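Getting a young ferret used to a harness (and to you)

Quick one before work. Had a few messages asking how I got my two jills walking on a lead without a scene, so here's the method start to finish. It's slow. Budget a couple of weeks, more if yours is a biter.

Mine are called Orellana and Dundedska. Long names, small animals. Orellana took to the harness in four days, Dundedska needed nearly three weeks and a lot of salmon oil.

What you need

An H-shaped ferret harness. Figure-of-eight ones slip, don't bother. Not a kitten harness either, the neck is too wide and the chest too short.
A light lead, 1.5 metres or so. Extending leads are no good, the handle weighs more than the ferret.
Salmon oil, or whatever yours goes daft for. Egg yolk works.
A small shallow dish.
A carrier with a fleece in it.
Kitchen scales. Mine was 900 grams when we started, and I weigh weekly becuase a growing kit changes shape fast and the harness needs letting out.

Step 1. Handling first

No harness yet. Sit on the floor, ferret out, evenings are best once they've had the first mad run. Pick up from behind and underneath, one hand round the chest, other hand under the bum. Never from above, that's what a hawk does. Hold for a few seconds, lick of oil, put down before the wriggling starts. Again. Again. Ten goes and stop.

If it nips, don't drop it. Drop it once and it learns that biting gets it put down. Keep still, wait for the let go, then put it down calmly. Easier said than done with a kit hanging off your thumb, I know.

Do that every day until you can hold it for a minute while it licks. Then touch the places the straps will go. Neck, behind the front legs, along the belly.

Step 2. Harness as bedding

Put the harness in with the sleeping fleece overnight. Take the bell off first if it came with one. By morning it'll stink of ferret and that's the whole point. Check for chewed bits. Chewed webbing goes in the bin, they swallow things and a blockage means an operation.

Step 3. On, lick, off

Sort your oil out before you fetch the ferret. Dish where you can reach it one-handed. I do this bit at the table, after my own tea's been put out of reach (learnt that the hard way, they will go in head first).

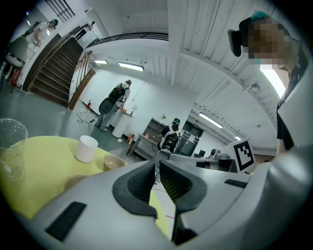
White cup and shallow bowl on the table.

Lap or table, your choice. I find table easier, but keep a hand on at all times as they've no sense of heights at all. They'll walk straight off.

Neck strap on. Lick of oil. Neck strap off. That's it for day one.
Day two, neck strap and chest strap, don't fasten the chest.
Day three, fasten both. Count of five. Off.

Tightness: you want to get your little finger under it and no more. Looks too tight. Isn't. A ferret can go through anything its head goes through, and the neck's as wide as the head near enough. If it's loose it'll be out backwards in a second. Do the check yourself: hold the lead clip and tug gently towards the ears. If the strap rides up over them, go in a notch.

Too tight is coughing, or rubbed fur behind the front legs. Back out a notch and leave it off for a day.

Step 4. The dead ferret bit

First time it's fully on and they're on the floor, they flop. Flat on the belly, legs out, great big sigh. Or they go in reverse until they hit the skirting board. Both normal. Don't drag it. Don't laugh and take it off either, or it'll flop every time.

Roll a ping pong ball past. Rattle the treat tub. Shake a carrier bag. Most will forget after a minute or two. The moment they're up and moving, loads of oil, harness off, finish.

Build up from there. Two minutes, five, ten. Never leave it on unsupervised, they catch on cage bars.

Dish down at the far end of the room is a good one once they're moving. Gets them walking towards something. Move it about so it's never in the same spot, and wipe it out in between as salmon oil goes off quick in June.
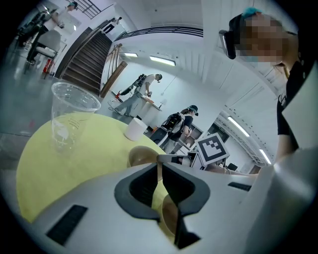

Round table, yellow-green top.

Step 5. Add the lead

Indoors. Clip it on and let it trail for a bit, then pick up the end and follow. You follow the ferret, not the other way round. They don't heel. Anyone who's seen one heel was looking at a small dog.

When it gets to the end of the lead, stop and wait. It turns back, you go again. No yanking.

Step 6. Outside

Garden first. Vaccinated against distemper before it touches anywhere dogs have been, ask your vet as not all of them keep the jab in. I had to ring round, in the end a practice in Fullbridge did it on a Tuesday when they had three booked in together.

Quiet time of day. Carrier open on the grass so there's a bolt hole. Ten minutes. Watch the heat, anything above mid twenties and they stay in, they can't cool down and they go downhill fast. Flat, panting, drooling: into the shade, cool (not icy) wet towel, phone the vet.

Then the park or a quiet lane. I take mine along the old railway at Ferkville. Dogs are the main worry. See one off the lead, ferret comes up and goes in the bag, no discussion.

Things that went wrong for me

Put the harness on straight after waking her. Bitten. Let them wake up and have a wee first.
Tried both at once. Leads plaited in under a minute. One each, one person each, until they've both got it.
Bought a cheap one with plastic clips. Clip popped by the hedge. Spent half an hour lying in nettles with a tin of sardines.

Credit where due, the overnight bedding trick came from Facundo Farías, who's kept working ferrets longer than I've been alive. The oil is mine.

Will do one on nail clipping next if I get chance. Same dish, same oil, oil on the belly and clip while she's busy licking.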